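THE "GREEN STAY" CARD: WHO IS SAVING WHAT?

By now most of our members have met the little card. Skip your room cleaning, it says, and help the planet. Bilitz Hotels put them in all 326 rooms at its Plestden property in January, and guests who opt out of service get a $6 credit at the bar. We have been reading the claims behind the program, and we are not convinced.
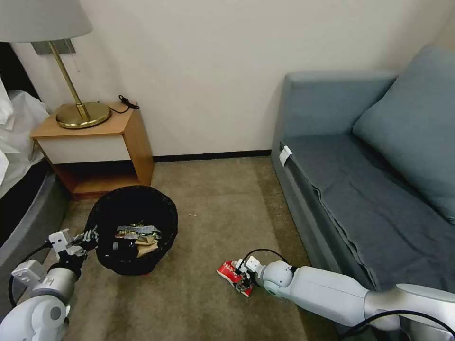 Beige carpet and a black wastebasket in front of the nightstand, Plestden.

The pitch is water. Bilitz says each skipped cleaning saves laundry, and its flyer has a nice blue drop on it. It gives no figure for gallons. We wrote and asked for one, and got the flyer back as an attachment. Meanwhile the hotel was already changing sheets only on request, so we would like to know which laundry is being skipped.
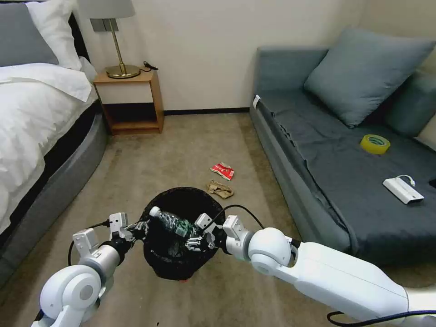 Payroll is easier to follow. A room skipped is a room taken off somebody's list, and housekeepers there tell us their hours have dropped since the cards came in. The work that's left is harder too. A white duvet hanging over the side of a double bed has to be stripped and squared whether the guest stayed one night or five, and after five nights you also get the trash, the towels and the bathroom all at once. The $6 goes to the guest. We haven't seen any go to the person with the cart.
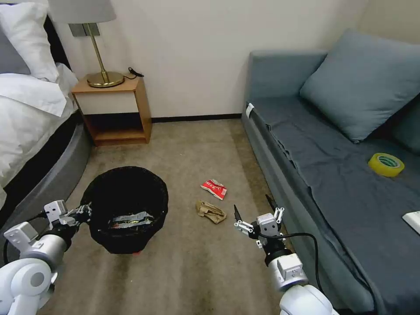

Can a guest turn down the credit and still get daily cleaning?
Ask at the front desk when you check in, and ask again on the second day. Bilitz says service is available on request, but the card doesn't say so.

The chain points to a "sustainability seal" from Dobos, a consulting outfit it pays. The Jalo group, which runs a smaller place across the road, bought the same seal and still cleans every day. Make of that what you like. A seal that fits both policies doesn't tell us much about either.
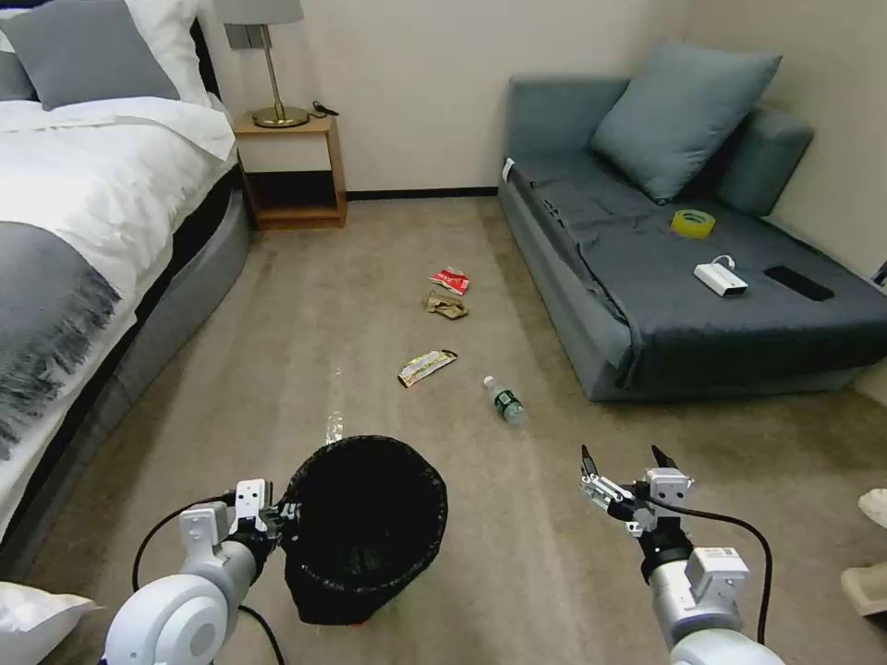
A round black trash bin on the bedroom carpet.

We have 300 signatures asking for the water bills, before and after. Sheets are at the office until 2 p.m. on weekdays if you want to add yours.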